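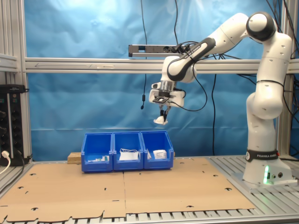

Three bins, one sheet of cardboard. Small medical supplies, sorted by type.

1/ Notes on sorting first-aid consumables for the Stevatport supply shelf. The old system was one deep drawer. Last stock check in January took 22 minutes.

2/ New system: blue plastic bins in a row, one category per bin. Gauze and small pouches, face masks, syringes. Open tops, no lids.

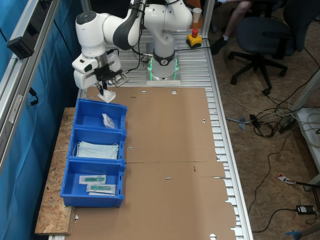
Do the bins need labels?
Only on the shelf edge. A label on the bin ends up wrong as soon as two bins trade places.

3/ Masks stay stacked flat, ear loops and all. Syringes stay in their wrappers — a torn wrapper goes in the trash, whatever is inside it.

4/ Flattened cardboard makes a decent sorting surface on slatted aluminum. Small packets don't slip into the grooves. Anything not yet assigned to a bin waits on the cardboard.

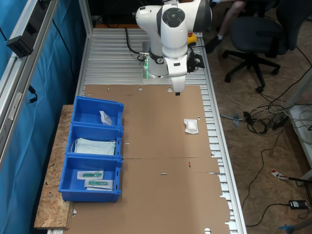

5/ Restocking order: gauze, masks, syringes. Older dates go in front. Reorder when a category drops to 8. Full stock for the shelf is 216 pieces, all categories combined.

6/ Bandage rolls are still unsorted. They need a wider bin.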